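Winter Coats in the Bedroom: a Small Gallery

Every year in December my family takes the heavy clothes out of the wardrobe, and for some weeks they live on hooks and beds. I like these days, so I made a small page about them. The clothes are not new and not expensive.

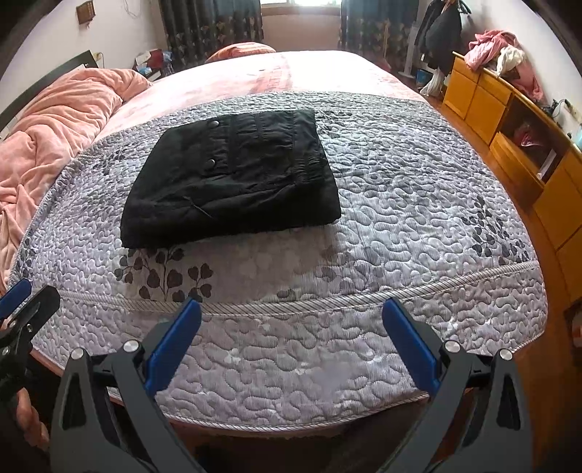
The black one, folded on the quilted bedspread with the dark leaves. The pink fleece blanket on the left is my favourite for reading. 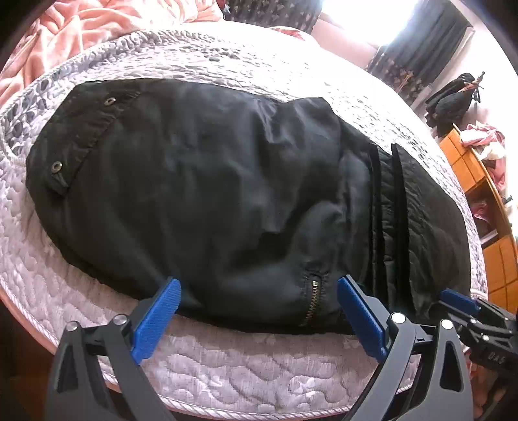 A black jacket on the bed, seen closer. I like the round metal snaps and the short zip near the bottom, with its brass colour.

How we fold

We close the snaps first and lay the jacket on its front. The sleeves go to the back, then the bottom comes up to the collar. Please do not press too hard, or the padding stays flat.

The bedspread

We bought it in the Lorkarach shop, which is closed now. It is washed 2 times a year, at low temperature and with very little powder. It needs a whole day to dry.

Page updated January 23, 2026. More galleries: Kitchen shelves, The balcony, Zitetti buttons.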